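Purnmont Library Plant Swap Moves to Larger Room

The Purnmont public library will hold its houseplant swap in the second-floor meeting room this November, after the last one filled the lobby and backed up to the front doors.

Residents brought in 92 plants at the spring swap, nearly all of them rooted cuttings, and 82 went home with someone new. The library gave the leftovers to the senior center on Skekov Road.

Gudrun Kvam, who runs adult programs at the library, said the larger room has better light and a sink. It also has an elevator nearby for people carrying heavy pots.

"We had a line out to the book drop," Kvam said. "People were very patient, but it was cold."

The swap is free. Each person may bring up to six plants and will get one ticket per plant. Plants should be in a pot or a jar, labeled if the owner knows the name, and free of bugs. Staff will check them at the door and turn away any that look sick.

Anghel Garden Supply is donating potting mix and small pots. The library's programs budget, set at $4000 for the year, will cover tables and printed care sheets.

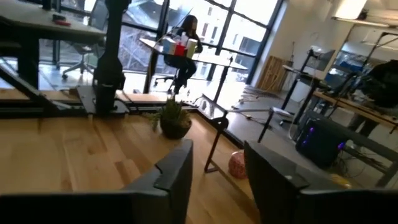

Corina Toma

Small plants with spiky leaves go quickly at the swap, Kvam said, and so do trailing vines. Large floor plants are harder to place, and owners should be ready to take them back home.

Doors open at 10 a.m. for drop-off and at 11 a.m. for swapping. Parking behind the building is limited, and the Sulent Street lot is open to library visitors at no charge.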